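Arkside Residents' Forum > Council Services > Waste and Recycling
Topic: Proposed closure of the Jorau Road collection point

W_Groen
Members will be aware that the district has published its proposal to close the collection point at Jorau Road and direct all households to the Pons site. The consultation received 473 responses. I should be grateful for members' views before the meeting on Wednesday.
Willy Groen

pons_lane_resident
I support the proposal. Jorau Road took in 1,676 loads last year and the queue regularly blocked the bus stop. The Pons site has proper access and longer opening hours.

Flarutitz_Tenant
I must disagree with the previous contributor. There is no direct bus from Flarutitz to Pons. Residents without a car would be required to pay for a private collection, and the published papers make no provision for this.

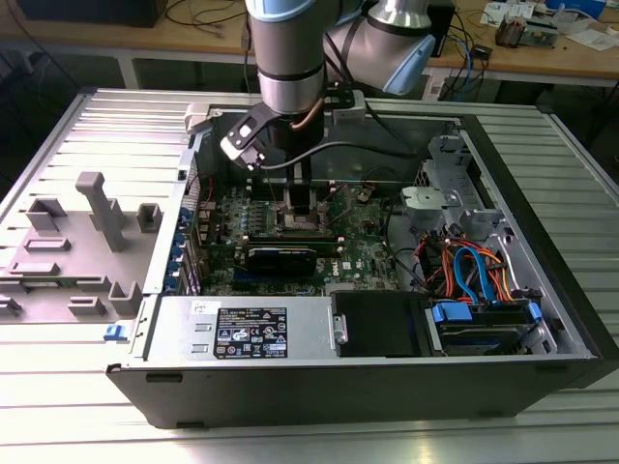 e_nahui
The papers are also silent on small electrical goods, which Pons does not at present accept. Jorau Road has a separate cage for them. A desktop computer is a fair test of the policy: a tower of the Dell kind, with its green motherboard and black-and-silver case, should not be placed in general waste, and few residents will carry one for more than 20 minutes on foot. I ask that the cage be retained whatever is decided about the rest.
Édgar Ñahui

pons_lane_resident
With respect, most households dispose of such an item once in several years. A site cannot be kept open on that basis. A mobile collection would be cheaper.

Flarutitz_Tenant
A mobile collection was promised in November and has yet to appear.

W_Groen
Thank you. I shall put 2 questions to the district: the bus service to Pons, and the future of the electrical cage. Further comments may be posted until noon on Wednesday.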